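How many drawer examples before I start training?
Posted in Simulation and learning

I'm collecting examples in simulation for a drawer task, with two arms on one table. So far I have 547 runs, all driven by hand with a controller. The trained policy gets the gripper to the right part of the cabinet, then stalls or pushes sideways.

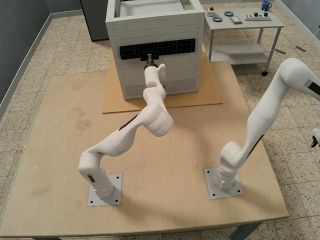

Sincombe, July 8, 2019

The left arm is at the drawers with its gripper. The right arm has no job in this task and its end stays out past the edge of the table. I record both arms anyway. Every run starts from one of 4 cabinet positions. Should I collect more, or is something wrong with what I have?

Warora

Ristić
I'd stop collecting for now. Four start positions is very few and the policy has probably learnt those and little else. Move the cabinet a bit at the start of each run, and turn it slightly too. Also check how your runs end. When I did drawers in April, half of mine stopped the moment the fingers touched, so the policy had hardly any pulling to learn from. Trim the waiting at the start as well. Long pauses teach it to pause.

If the right arm never moves, leave its joints out of the actions and hold it in place.

Rokeris
more data always helps, just keep going

Warora
Thanks Ristić. I looked through a batch and plenty of them do stop at contact. I'll redo those with the cabinet moved each time and drop the right arm from the actions. Training takes 2 days on my machine so I'll post again after that.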